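About Ferwood

Ferwood is a website about reality television and the people who become famous on it. It covers casting announcements, reunion specials, breakups, makeups, spinoffs, podcasts and the long stretch afterward when a former contestant is selling vitamins. We watch most of it. We believe very little of it.

The site was started by Willy Baert, who had spent years writing up "insider" stories for other entertainment pages and had grown tired of the word insider. He remembers one November when he was asked to write the same feud four times in a week. Two women from a dating show had stopped liking each other's posts. That was the entire story. By the fourth version there were "friends of the pair" and a "source close to the villa," and as far as Willy could find out, every one of them went back to a single comment left under a photo by a stranger.

So Ferwood has a dull rule, and we stick to it. If we report that two people have fallen out, we say how we know. If one of them said it on a podcast, we name the podcast and tell you roughly where in the episode to look. If it comes from a publicist, we tell you it comes from a publicist. If it comes from follower lists, we generally don't run it, since people unfollow each other for all kinds of reasons and some of them do it by accident on the bus.

How we got the name

Ferwood was the working title of a reality show that was never made. Eight strangers were supposed to restore a farmhouse built in 1878 and fall in love while doing the plumbing. Willy read the pitch years ago and still thinks about it. The producers wanted a wedding by week nine. The house, he was told, didn't have a roof.

What we cover

Most of our pages are episode recaps and news. We also keep a running list called the Zakero File, which collects claims made about contestants by gossip accounts and checks back on them later. Did the couple get engaged by Christmas? Was he really "in talks" for the other show? The list stands at 935 entries. We mark each one as true, false, or still waiting, and the waiting column is a lot longer than we would like. A claim that somebody is "set to" do something can stay in there for years. 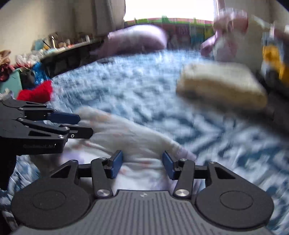

We look at clips, too. A trailer will show a gasp and then a slammed door, and when the episode airs the gasp turns out to be about a salad. We go back and compare. Readers who send us these are doing half the work, and we credit them by whatever name they prefer.

What we don't do is write about contestants' children, or their health unless they bring it up themselves. We don't publish home addresses or pictures that give them away. We have turned down a few items that would have done very well for us under this rule, and then watched them do very well for somebody else. We don't enjoy that part.

Who pays for it

Ads, mostly. You will see them on every page, and some of them are ugly. We also have readers who chip in monthly and get the Zakero File as an email. Ferwood has no owner other than Willy, and no network or streaming service has put money into it.

We do accept advance episodes from producers when they are offered, because otherwise our recaps would go up at three in the morning. Getting an episode early doesn't buy a kind review. We've been dropped from two screening lists so far, and we were put back on one of them without any explanation. When a recap was written from an advance copy, it says so at the top.

Our podcast is called Himik. It's recorded whenever two of us can stand to talk about the same show, so please don't expect a schedule. Earlier versions of this page promised it every week. That was optimistic and we have taken it down.

Mistakes

We make them. We once announced a reunion host who had not been hired, on the strength of a press release that looked real and wasn't. The correction is still at the top of that story, and it will stay there. If you spot something wrong, write to the corrections address at the foot of the page and include the link. Telling us we are "obviously biased" toward one couple isn't a correction, though we do read those.

Contestants and their agents are welcome to write as well. We'll print a reply in full if it is a reasonable length. We won't take down an accurate story because a new season is starting, and asking through the Lazarević form, which is for advertisers, will only slow you down.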